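Caderno de bancada, célula 2, março

Tarefa: dobrar calças com cós elástico, ensino por teleoperação. Continuação da série de jeans.
Operadores: Malte Rieger de manhã, Panya Yensuk depois das 14h. Anotações minhas (Leonie K.).

Ponto de partida: a série anterior foi feita só com camisetas e a política treinada nela dobra denim mal. O tecido é mais rígido, a dobra abre assim que a garra sobe. Hartmut quer saber se basta acrescentar demonstrações ou se é preciso mudar a primitiva final. Começamos pelas demonstrações.

Configuração: comando mestre-escravo sem realimentação de força, escala 1:1, limite de velocidade do modo de ensino. Zero do braço refeito às 9h10. Câmera fixa sem alterações. Primeiro episódio da série gravado com o número 2401.

Tentativa de condução manual (braço em compensação de gravidade, mão no punho): abandonada depois de 3 episódios. A mão do operador aparece na imagem quase o tempo todo e a trajetória fica irregular na descida. Malte acha que serviria para ensinar só as posições de preensão. Fica registrado, não volto a isso nesta série.

Teleoperação, manhã: cerca de 30 episódios, duração bastante desigual. Malte faz a primeira dobra no sentido do comprimento, puxando pela barra, e deixa o cós para o fim. Funciona, mas o elástico recolhe e a última dobra sai torta. Pedi que mantivesse a mesma ordem até o fim do bloco. Misturar estratégias na mesma série já nos custou um treino inteiro no projeto Plitov.

Tarde: Panya introduziu uma pressão final, com a garra descendo sobre o volume já dobrado e parando antes de recuar. Sem força medida, a profundidade é avaliada a olho. Em 6 episódios ela desceu demais e o braço entrou em parada de proteção. Reduzi o limite inferior em z e não se repetiu.

Definição provisória da pressão, para as duas pessoas fazerem igual:
- garra fechada antes de descer
- contato na parte superior central do volume, ao lado do cós, sem pisar no elástico
- parada curta, subida vertical, nada de arrastar

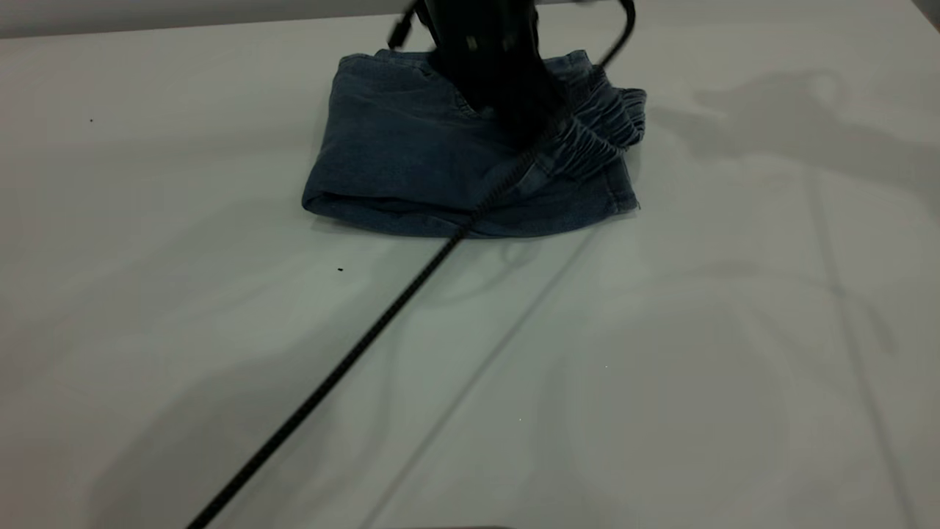 Foto: câmera fixa da célula 2 / arquivo Ollthorpe

Calça dobrada, garra apoiada no denim à esquerda do cós. O franzido do elástico continua saindo para fora do retângulo do lado direito. Pelo critério atual o episódio conta como válido, porque só avaliamos o contorno do corpo da peça. Heike Fröhlich discorda: para ela o cós deveria entrar no contorno. Se entrar, é preciso reanotar a manhã toda.

Cabo: o trançado preto passa por cima da calça e segue pela mesa. Verificar se a política aprende alguma coisa com a posição dele. Proposta: prender o cabo mais acima no braço e gravar um bloco de comparação com a mesma peça. Abraçadeiras pedidas à Haden, ainda não chegaram.

Borrão da garra: a exposição está longa para os trechos de movimento. Encurtar e compensar com luz, mas só entre blocos, nunca no meio de um.

Cobertura branca da mesa: tem vincos. Esticar ou trocar antes do próximo bloco e anotar a troca no registro.

Pendências
- Hartmut: decidir critério do cós com Heike
- Malte: repetir a ordem da manhã, agora com a pressão final
- Panya: exportar os episódios com parada de proteção para uma pasta separada, sem apagar
- eu: conferir a sincronização entre juntas e vídeo a partir do 2401, há suspeita de atraso no começo dos arquivos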